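Hosting a trivia night in Wilta on console, lobby keeps dropping people

Posted in: Party and Quiz Games > Hosting and Lobbies

quizmittens

Hi all, long time reader, first time asking. I run a little trivia league with friends from my old job and we've been playing Wilta every Thursday since it went on sale. For anyone who hasn't tried it, it's the one where a single player sits in the hot seat and everybody else is the crowd trying to knock them out. We love it. My mother-in-law loves it, and she hates everything with a controller.

My problem is the crowd. In a private lobby you're supposed to be able to have up to 70 people, and we're nowhere near that, but once we get a decent group in there the game starts booting folks between rounds. It's never during a question. It always happens on the screen where the money ladder comes up and the host character does his little speech. Somebody's name goes gray, then they get the "You have left the studio" message, and when they rejoin they're stuck as a spectator until the next full game. Last week it happened to the person who was next up for the hot seat and I felt awful.

Stuff I've tried so far:

Restarting the router (twice, once in the middle of the game, which made me very popular)

Switching the lobby from Cidmont servers to "host decides"

Turning off voice chat for the crowd

Making a different person the host, which seemed better for one night and then went right back to being bad

My internet is 300 down and I honestly couldn't tell you what it is up. I'm on wifi, the console is in the den and the router is in the hallway closet. Most of the others are on wifi too. A couple of them play on the phone app, if that matters.

Also, second thing while I'm here: is there any way to use our own questions without paying for the Testa add-on? One of my friends wrote a whole pack about our old office and I'd hate for it to go to waste.

Thanks so much, and sorry this got long!

3 replies

bonusround_beth

Hey, welcome! I host two of these a week and I had the exact same thing for most of the fall, so I feel your pain. The ladder screen is where the game syncs everybody up. It waits for each console to say "yep, got it, here's my score," and if one of them takes too long it gives up on that person and shows them the door. During questions it's a lot more forgiving, so you only ever see the drops in between.

What fixed it for me was a bunch of small things, so I'll give you the order I'd do them in. I'd try one per week, or you'll never know which one did the trick.

1. Plug the host console in with a cable.

This is the big one. Your download number doesn't matter much here, it's the upload and how steady it is. When you're hosting with "host decides" on, your console is talking to every single person in the crowd, and wifi from a hallway closet to a den is going to hiccup. I bought a long flat cable and ran it under the rug. Not pretty, but my drops went from several a night to one every couple of weeks. If a cable is out of the question, at least move the console so it isn't shut up behind the TV.

2. Change the sync wait.

Go to Studio Settings, then Advanced, then scroll way down past all the confetti options (why are there so many confetti options). There's a thing called Patience. It's set to 138 out of the box, and I have no clue what the unit is because it sure isn't seconds. Push it up to 500, the maximum. The ladder screen will hang around a little longer and the host guy repeats one of his jokes, but people stop getting thrown out. You have to do it before you open the lobby. If you change it with people already in there, it looks like it saved and then goes back to the old number.

One warning, this setting is per profile. When you handed hosting over to your friend, they were using their own Patience number, so whatever you set on yours didn't carry over.

3. Go back to the Cidmont servers once you've done the first two.

I know you switched away from them and I get why, they were rough at launch. They're much better since the November patch. With a big crowd I'd take them over a home connection any day. With a small group of close-by friends, hosting it yourself is fine.

4. Have the phone people close the app all the way before they join.

Yes, it matters! The phone version keeps the old lobby going in the background, and if they played earlier in the week it tries to join both. Swipe it closed, open it fresh, then punch in the code. Turn off battery saver too. I have a crowd member who dropped out every single week until she did this, and now I paste it in our group chat before each game.

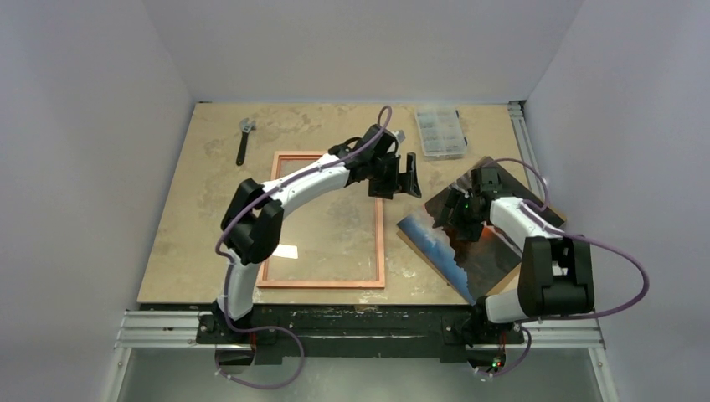 5. Keep a spare hot seat name.

The game lets you put a backup contestant in the lineup under Green Room. If the next person up gets dropped, it goes to the backup, and then you can slide the first person back in when they return. It only works if you fill in the backup slot before round one, and the button for it is tiny, down by the theme picker. We rotate who's the backup so it's fair, and half the time they get to play anyway.

About the question packs: yes, you can do it for free, kind of. The Testa add-on is what you need if you want your questions to show up on screen with the answer buttons and the host reading them and all that. What we do for the homemade ones is use Open Mic mode, where the host reads the question out loud and the crowd just gets A, B and C with nothing written on them. You tap the right one when time's up and the game does the scoring. It's in the base game! You lose the fancy graphics and the robot voice, and I don't miss the robot voice one bit.

It's more work for whoever's reading, so I'd do one round of it in the middle of the night and stick with the regular packs for the rest. Also write your questions short. The timer starts when you press the button and not when you finish reading, and I learned that the hard way with a question that had a whole paragraph about a casserole.

Good luck, let us know how Thursday goes!

couchlevel9

its your wifi. get a cable. also play Korkeck instead, same kind of game, the lobbies are way more stable and it comes with a question editor. only downside is you cant have the big crowd, its teams. but if youre nowhere near the limit anyway I dont see why you would need it

lateshiftgamer

Beth covered nearly all of it, so I'm only going to add a couple of things from my own group.

On the Patience setting, I wouldn't go all the way to the top right away. We had it there for a month and one guy whose connection was really bad kept holding up the ladder for everybody. It got to where people were going to the kitchen between rounds. I put it at 300 and that's been a good middle spot for us. Try hers first if you want the drops gone tonight, then bring it down little by little until somebody complains.

The other one is theme packs. If you have the holiday studio or the beach studio turned on, turn it off and use the plain one. Every person in the crowd has to load the theme, and the ones who don't have it installed load it at the ladder screen, right where you're seeing trouble. I can't prove that's what was doing it, but the night we went back to the plain studio was the first night we had no drops at all. My wife misses the palm trees.

I'd disagree with the Korkeck suggestion for your group, or at least I'd try it before you move everybody over. It's a good game and the editor is nice, we play it when only a few of us can make it. But the fun of the hot seat is having everybody you know against you, and teams of four isn't the same feeling at all. Plus it has no phone app, so your phone folks would be out of luck.

And for the spectator thing, when someone gets dropped and comes back, there's a way to get them in without waiting for a new game. Pause at the ladder, open the lineup, pick their name and choose "Return to crowd." They come back with a zero for the rounds they missed but they can answer again. It only shows up for the host, and only while you're paused, so it's easy to never see it. I played for weeks before I found it.

quizmittens

Oh my gosh, thank you all! I had no idea about Return to crowd, that would have saved so many hurt feelings. We had the beach studio on the whole time, because of course we did.

I ordered a cable and I'm going to put Patience at 500 for this week and see. I checked mine and it was still sitting on 138. Open Mic for the office questions sounds perfect, I'm going to have my friend read them since she does all the voices. Quick follow-up for Beth if you're still around: does the backup contestant have to be on a console, or can it be one of the phone people?

bonusround_beth

Phone is fine for backup! They just can't use the wager slider very well because it's so small on there, so tell them to turn the phone sideways before their turn comes up.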